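Section 5. Fitting Out the Sink and Counter Unit

This section covers the Karras play kitchen after the base cabinets have been joined and leveled (Section 4). It applies to the version with the sink in the middle and the stove on the right. For the mirrored version, reverse left and right in all steps.

5.1 Before you start

Check that the four cabinet cams are fully turned. The arrow on each cam must point toward the panel edge. A cam that stops short will let the counter rock once the sink is in place.

Parts needed for this section:

Counter, left
Counter strip, right
Sink basin
Sink bottom panel
Faucet with lever
Drying rack
Stovetop with grate
Planter boxes (2)
Bag K, screws and felt pads
Bag L, loose play items

Tools: one Phillips screwdriver, a soft cloth. Do not use a power driver on any screw from Bag K.

CAUTION: Bag L contains small parts. Keep it closed until step 5.5.

5.2 Counters and sink

1. Lay the left counter on its cabinet with the predrilled holes facing down. The back edge should touch the rear rail along its full length.

2. Start all four screws by hand from below. Do not tighten.

3. Lower the sink basin into the opening. The front of the basin hangs over the cabinet face and should sit flush against it. If there is a gap, lift the basin out and check for a screw head standing proud on the front rail.

4. Place the right counter strip against the sink and start its two screws.

5. Push both counters toward the basin, then tighten all six screws a quarter turn at a time, working from the back to the front.

6. Drop the sink bottom panel into the basin. It is not fastened. It can be lifted out for wiping and should be replaced if it swells or curls at the corners (order part 599).

NOTE — The basin is for dry play. It has no drain, and water left standing will reach the cabinet below through the seams.

5.3 Faucet and drying rack

1. Stand the rack behind the basin with the ribs facing forward.

2. Feed the faucet stem through the rack and secure it from behind with the wing nut. Finger tight is enough.

3. Turn the lever through its full travel. It should move with light resistance and stay where it is left. If it drops under its own weight, tighten the small screw under the lever cap.

Units packed before November have a longer faucet stem and need the spacer ring in Bag K. Later units do not, and the ring can be thrown away.

5.4 Stovetop and planters

1. Set the stovetop beside the right counter strip and press down at each corner until it seats.

2. Place the grate over the burner. It lifts off for cleaning and is not glued at the factory. Families with children under three may wish to leave it off.

3. Stand the planter boxes along the back, behind the sink and the stove. Put a felt pad under each end so that they do not mark the surface.

4. Push one radish into each planter, leaves up.

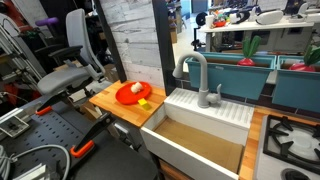
CAUTION: Do not hang anything from the planters. They are held by their own weight and will tip forward if pulled.

5.5 Loose items

Open Bag L and check the contents against the card inside. The plate and sponge are normally kept on the left counter, where a child standing at the sink can reach them. The stove side should be left clear for pans, which are sold separately in the Ploltano set.

Wash the plate by hand. The sponge can be rinsed and air dried, but it will fade in sunlight.

5.6 Final check

Press down on each counter near its free end. There should be no movement. Retighten all Bag K screws after two weeks of use, and again whenever the kitchen has been moved to another room.

5.7 Care

Wipe the counters with a barely damp cloth, then a dry one. Do not use oil, wax or furniture spray. Pencil and crayon marks come off with a white eraser. For missing parts, give the model number (2656) and the bag letter when contacting the supplier. Bags are not split — a single missing screw is supplied as a full Bag K.

Text for this section: Melina Kalogeropoulos. Checked by Azucena Bañuelos.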